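Ticket 914 – Brick bins on the sorting table
Status: Open
Opened 22nd October by Fitriani Ismail
Location: Batley, sorting room

The blue, green and red bins keep drifting apart on the tabletop. Once a gap opens, small bricks drop down between them. I pushed the three back together and put white tape over the rim where green meets red.

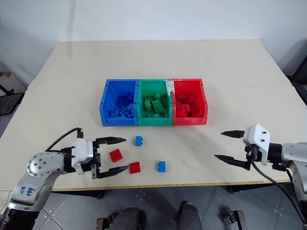

Blue to green has no tape yet. I would like proper clips for both joins – Kartha lists a pack of 20, part 995. The tape wrinkles and won't stick for long on the sloped sides.

Colors are still going to their own bins. Loose blue and red bricks on the table go back in before the bins get moved.

Update, same day: wiped the rims and pressed the tape down again. Please advise on the clips.
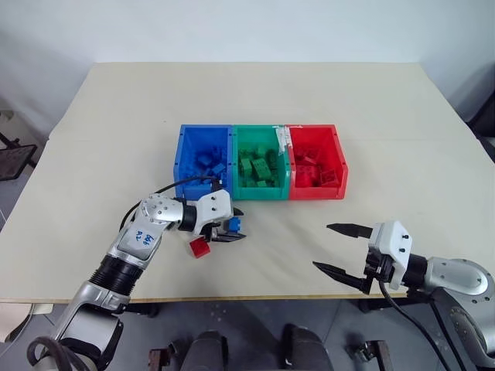

Nora: Don't order 995 yet. Those clips are for straight walls and your bins slope at the front. Try one at the back rim first, I have a spare. Leave the tape on until then. Moving this to pending.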